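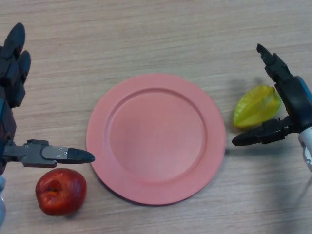 Figure 3. Plate, red fruit and starfruit on the tabletop.

3. Preparing the fruit plate

This section is for the large plate of the Mendard table set, as it is used in the guest rooms and the breakfast room of Namdale. For the bowls and the small plates please read section 2.

The large plate measures 286 mm across the rim. The shallow well in the middle measures 214 mm. The fruit goes inside the well. The rim must stay free, so the guest can lift the plate with both hands and does not touch the fruit.

3.1 What you need

One large plate, salmon pink
One red fruit, apple or nectarine
One starfruit, yellow-green
One soft cloth, dry
One small knife with cover (guest rooms only)
One paper napkin

Note: Please use whole fruit only. Cut fruit is prepared in the kitchen and is served on the small plates.

3.2 Cleaning the table

1. Take everything from the table, also the room card and the pen.
2. Wipe the tabletop with a damp cloth, always in the direction of the wood grain.
3. Wipe again with a dry cloth.
4. Wait until the table is fully dry before you put down the plate.

Caution: Do not use the Boltico bathroom cleaner on the tabletop. It leaves pale spots which do not go away by wiping. If it has happened, tell Cor Bakker and do not try to sand it yourself.

3.3 Checking the plate

1. Hold the plate under the lamp and look at the rim from the side. Small chips are easier to see in this way.
2. Pass one finger along the raised ring between the rim and the well. It must feel smooth everywhere.
3. Turn the plate around and check that the foot is clean. Sand under the foot will scratch the table.
4. Wipe the well with the dry cloth.

The surface of the plate is matte. It shows fingerprints of oil and hand cream more than a shiny plate, so please wash your hands first. A fingerprint can be removed with warm water and a drop of dish soap.

Caution: Never use steel wool or the rough side of the sponge. The matte surface becomes shiny at this place and the plate can not be used anymore for guests.

3.4 Choosing and washing the fruit

1. Choose a red fruit with a deep, even color and a firm skin. Press softly with the thumb near the stem. If the skin stays pressed in, return the fruit to the kitchen.
2. Choose a starfruit which is yellow with still a little green. A fully green one is too sour. Thin brown lines on the edges of the ribs are normal, but wide brown spots are not.
3. Wash both fruits under cold running water. Clean between the ribs of the starfruit with your fingers or with the soft brush.
4. Dry both fruits completely.
5. Remove stickers from the shop, and the glue also.

Caution: Starfruit can be dangerous for persons with kidney disease. If the guest has written this on the arrival form, do not put starfruit in the room. Give a second red fruit in its place and inform Yaowalak Bunnag at the front desk.

3.5 Placing

1. Put the plate on the table, at least one hand away from the table edge.
2. Lay both fruits next to the plate first and compare the sizes. If one is much bigger, change it.
3. Put the red fruit in the well, with the stem up.
4. Lay the starfruit beside it on one of its flat sides, so that it can not roll. The two fruits may touch.
5. Fold the napkin one time and put it to the right of the plate.
6. In guest rooms, put the covered knife on the napkin. The handle points to the chair.

Note: The well is shallow. It can hold up to three fruits of normal size, and more will roll over the ring to the rim. For families please use the Yilma basket.

3.6 During the stay

Check the plate every morning when you clean the room. If the guest has eaten one fruit, bring a new one of the same kind. If nothing was eaten, turn the fruits and look at the side below. Soft or wet fruit must be taken away the same day, and the well must be washed before new fruit is placed.

Do not remove seeds, peels or a half fruit when the guest is in the room, unless the guest is asking for it.

After departure, bring the plate to the kitchen also when it was not used. Stack the large plates with a sheet of paper between them.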